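Kitchen splashback

A splashback (also written backsplash, the more common form in the United States) is a covering fixed to the wall behind a counter, sink or cooktop. Its stated purpose is to keep water, grease and food off the wall. How much protection any given splashback provides, and how much of it is decoration sold as protection, has been argued over for as long as the product has had a name.

Early versions were modest. Many kitchens had a short strip of tile or painted board above the sink and plain wall everywhere else. The full-height splashback, running from the counter to the underside of the wall cabinets, became common once panels could be bought in large sheets. Sellers described the change as a matter of hygiene. Critics have pointed out that the upper part of a full-height panel is rarely splashed by anything.

Materials

Ceramic tile remains the usual reference point. It handles heat well and single tiles can be replaced, but the grout between them stains and needs scrubbing. Natural stone is heavier and costs more, and marble in particular is marked by lemon juice and vinegar. Glass and steel wipe down easily and show fingerprints.

Marble-patterned surfaces are sold in a wide range of materials and at a wide range of prices. They are often advertised as impossible to tell from the real thing. This claim should be treated with caution. A pattern that looks convincing on a hand-sized sample may repeat across a long wall, and veins seldom carry on neatly from one panel to the next.
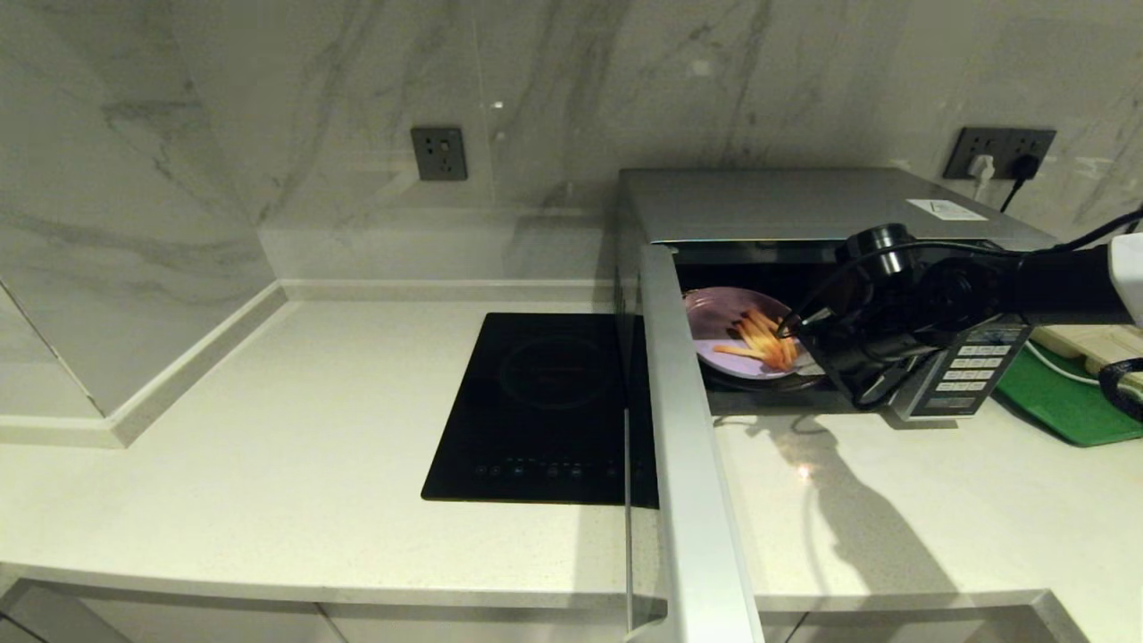
Joints and upstands

The weak point of any panel system is the joint. Brochures for products such as the Skorkia range use the word "seamless," although walls longer than a single sheet must have a seam somewhere, and corners always do. A joint filled with sealant lasts only as long as the sealant.

An upstand is a low raised strip along the back of a counter. It covers the gap between counter and wall and stops spills from running down behind the cabinets. Where a full-height panel is also fitted, some installers regard the upstand as unnecessary, and others will not work without one. Neither side has produced much evidence. Lourenço Amaral, a kitchen fitter who wrote a short handbook on the subject, argued that most water damage he was called to look at had started at the counter joint, with the wall surface itself in good order. His sample was 63 kitchens, all in one town, and all belonging to people who had already complained.

Cleaning claims

The phrase "wipe clean" has no fixed meaning. The Gimitz consumer bulletin compared 67 product leaflets and found that most used the phrase without saying what the surface should be wiped with. Saulius Vasiliauskas, who edited the bulletin, noted that a leaflet for the Caldeira panel promised easy care on its front page and ruled out most common cleaners on the back. 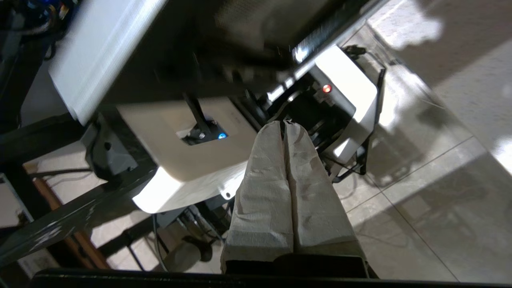 Advice on cloths is no more consistent. Microfiber is widely recommended for glossy panels, often by firms that also sell microfiber. Paper towel is cheap and always at hand, and guides disagree on whether it leaves fine scratches on a shiny finish. Its limits are plain enough in ordinary use – once crumpled it is full of creases and wrinkles, and a used sheet pressed into service again can put a smudge back on the wall. Tests reported by makers tend to use a fresh, flat cloth and a fresh, flat panel, and few home kitchens supply either.

Effect on house prices

Property guides often state that a new splashback raises the value of a home. The figures behind such statements are hard to trace. A survey issued by Grekard, a panel seller, drew on 636 replies from its own customers and asked whether they felt the kitchen was worth more. Feeling so and selling for more are separate matters, and the survey did not look at sales.

This article was last reviewed on 21/02/2025.

Related articles
Countertop
Grout
Sealant (building)
Faux marble
Wall tile
Cooktop
Kitchen cabinet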